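Section 3: Setting Up the Grasp Check in Prerneo

By now you should have the wrist camera streaming and the arm homing without complaints. If the stream still drops, go back to Section 2 and sort that out first. I tried skipping ahead once and lost a whole afternoon at our Studmont bench chasing a grasp problem that was really a loose cable.

The grasp check is the bit of Prerneo that looks at the wrist view after the fingers close and decides "holding" or "not holding." It's a small model and it runs fast, but it wants a clean set of reference views from your own gripper before it's any use.

1. Open the Perception tab and pick Grasp Check, then New Profile. I name mine after the bench (studmont_soft, that kind of thing).

2. Set the frame buffer to 100. You can go higher, but the viewer gets sluggish and I've never seen it help.

3. Put a soft block between the fingers and close at low force. Foam is great for this!

4. Press Capture and drag the region box so it covers the block and both fingertips. Leave the outer links out of it.

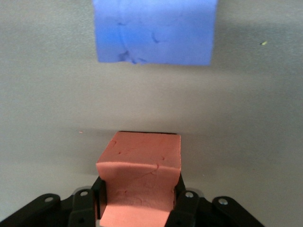

Wrist view with a pink foam block held between the fingers. The blue piece farther back stays outside the region box.

5. Check the focus score under the preview. I like 400 or better on the held block. Things farther away can be blurry, and that's fine — the score only counts what's inside the box.

6. Open the gripper, take the block away, and press Capture Empty. Do this 3 times, moving the arm a little between shots.

7. Hit Build. When the bar fills up, the profile shows as Ready.

Note: Shiny screw heads can fool the edge finder. If you get little green outlines hopping around on the screws, turn Glint Mask on and build again.

Note: Creased or cracked foam is okay to use. I even prefer a beat-up block for the reference set, but save a capture of a smooth one too if that's what you'll be picking all day.

Caution: Keep your hands clear before you press Build. The last step runs one open-and-close cycle all by itself, and there's no countdown on screen.

If the build stops with error 742, the planner still has hold of the gripper. Go to Planning, click Release, wait for the status light to turn gray, and start again from step 3. Your region box will still be there, but the captures won't.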